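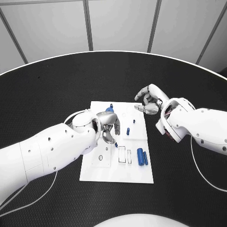 People say a lot of big things about circles. Circles are perfect. Circles are the strongest shape. Circles are fair, because they have no head and no corners. You have probably heard at least one of these from a grown-up who sounded very sure. But being sure is cheap, and you don't need to be a scientist to check. A round table with a rectangular board lying flat on it is a good place to begin, and so is a dinner plate with a playing card on top. Look at what is left over. Between the straight sides of the card and the curved rim of the plate there are four curvy slivers, and no second card the same size will fit in any of them. So much for perfect. Let's take the claims one at a time and see which ones hold up.

Claim 1: A circle holds the most

What people say: if you have a piece of string and want to fence in as much space as you can, make a circle.

I like to doubt things, so I tried hard to doubt this one. Take a string that is 300 centimeters long and tie the ends together. Make a square with it on the floor. Each side is 75 centimeters, and the space inside is 75 times 75, or 5,625 square centimeters. Now pull the same string into the best circle you can. The space inside comes out to a bit more than 7,100 square centimeters. That's a lot of extra floor for the same string.

Try a triangle. Try a star. Try a wobbly blob. Every one of them loses. Mathematicians have proved that the circle always wins this contest, and a proof is stronger than a thousand tries with string.

Verdict: true. Annoying, but true.

Claim 2: Round tables are fair

What people say: at a round table everyone is equal.

Part of this can be checked with a tape measure. Every spot on the edge of a circle is the same distance from the middle. At a long table, the person at the far end may have to stretch for the potatoes, or shout for them. Put the potatoes in the exact center of a round table and everybody has the same reach to make.

But who puts the potatoes in the exact center? As soon as the bowl moves toward one side, somebody is closer. Somebody also gets the seat by the window, and somebody gets the seat where the door bangs into your chair. A bossy person stays bossy at any table you sit them at. Stories about kings and knights make a lot of the round table, but stories aren't measurements.

Big round tables have a problem of their own. The wider the table, the farther away your friend on the other side is. I once ate at a hall in Mundlow where the round tables were so wide that people talked only to the person next to them. The potatoes were out of reach for all of us. Fair, I suppose.

Verdict: half true. The distance part is right. The rest depends on the people. 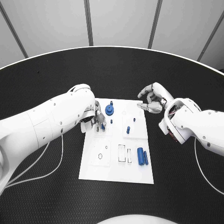
Claim 3: Circles are the strongest shape

What people say: arches and pipes are curved because round is strongest.

Strongest at what? Whenever someone says "strongest," ask that question. It is rude only if you say it in a rude voice.

Roll a sheet of paper into a tube and tape it shut. Stand it on end and set a paperback book on top, very gently. It may well hold. Now lay the tube on its side and press down in the middle with one finger. It squashes. It's the same paper and the same circle, but the push comes from another direction.

Next, tape three straws into a triangle and bend another straw into a ring. Push on both from the side. The ring turns into an egg shape right away. The triangle mostly stays put, and that helps explain why you see so many triangles in bridges and roofs.

A pipe with water pushing out from inside is a different matter. Water pushes the same amount in every direction at the same depth, and a round wall shares out that push with no corners for it to bend. For that job a circle is excellent.

Verdict: too simple. Round is great for some pushes and poor for others.

Claim 4: A circle saves space

What people say: if circles hold the most, they must pack the best.

Go and get some coins. Push them together as tightly as you can on a tray. You'll find that the neatest way is to have each coin touching six others, a bit like a honeycomb. Even then, little three-cornered gaps are left everywhere. In that pattern the coins cover nearly 91 percent of the space, and the rest is gap.

Squares leave no gaps at all. Bathroom tiles are often square for this reason, and so are a lot of boxes. Six-sided shapes fit together with no gaps too.

Here's where people get muddled. "Holds the most inside one fence" and "fits together with its neighbors" are two different questions, and the circle wins the first and loses the second.

Verdict: false, once you have more than one circle.

Things to try

Measure across a jar lid, then measure all the way around it with string. Divide the second number by the first. You should get a little more than 3. Do it again with a bigger lid, and don't take my word for what happens.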